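Company > Who we are > About us

112 shares — 5 comments

Nivine writes control and perception software for manipulation. We were set up to solve one problem, getting a two-fingered tool to work on cloth, and most of what we sell still comes from it. We do not build arms and we do not resell them. Customers bring their own hardware, or a drawing of it, and we supply the layer between the camera driver and the motor commands.

The product is called Sarer. It has a perception module, a grasp planner, a low-level controller and a set of logging and replay tools. Each part can be licensed separately, and several customers take only the replay tools. Interfaces are versioned and documented. A breaking change is announced one full release ahead, and the old interface stays in the build until the release after that.

Perception is the largest part of the code and the part we change most often. Rigid objects can be matched against a model; fabric mostly cannot, so Sarer looks for features that keep their local shape when the cloth moves — hems, seams, fasteners, printed marks. Thin net is the hardest class we support. On a white mesh laundry bag printed with ginkgo leaves, a leaf on another layer may show through pale and blurred, and a detector trained on opaque cloth will report it as a surface feature. The yellow-orange zipper is a far better anchor, with two parallel tapes, a dark gap between them and a definite end that the planner can use as a target for the jaws.
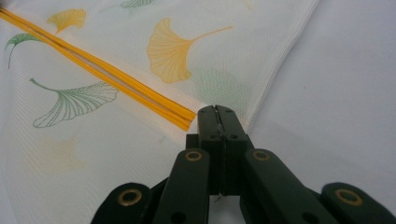

Planning in Sarer is deliberately short-sighted. The planner proposes a contact point and an approach direction, executes one step, then asks perception for a new estimate before it proposes another. With the jaws closed and their tip beside the end of a zipper, as on the ginkgo bag, the open questions are local ones: which way the tape runs, where the nearest hem lies and how much of the view the tool itself is blocking. We mask the tool's own links from its geometry file and treat the hidden region as unknown. Earlier versions filled it in by interpolation, and we removed that.

The regression suite holds 1626 recorded sequences, of which 1376 are cloth. Every merge to the main branch replays all of them. The controller runs at 100 Hz on the reference machine, and a build that misses its timing budget is rejected in the same way as one that fails a test.

Whitlock is our integration service, for customers who want calibration and driver work done on site. Brollero is the annotation tool we wrote for ourselves and released in August, after enough customers had asked for it — it reads Sarer logs directly and exports plain text.

Support requests go to the engineers who maintain the module concerned. Please attach the log and the build number.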